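Ticket 912: Wrist camera feed blocky during example collection
Project: Tendale
Status: Open

October 14, 2018
Wrist view breaks into squares on soft toy pickups. Affects 3 of 15 episodes in the current batch. Joint logs are complete.

Update 1
Swapped the camera cable and restarted the Olano recorder. No change.

Update 2
Lowered compression one step. Sample from the next episode attached.
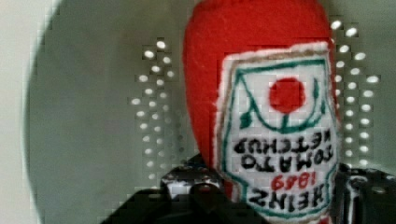
Plush ketchup bottle upside down in gripper. Squares still show at label edges.

Next: rerun at full bitrate. Hold the batch out of training until then.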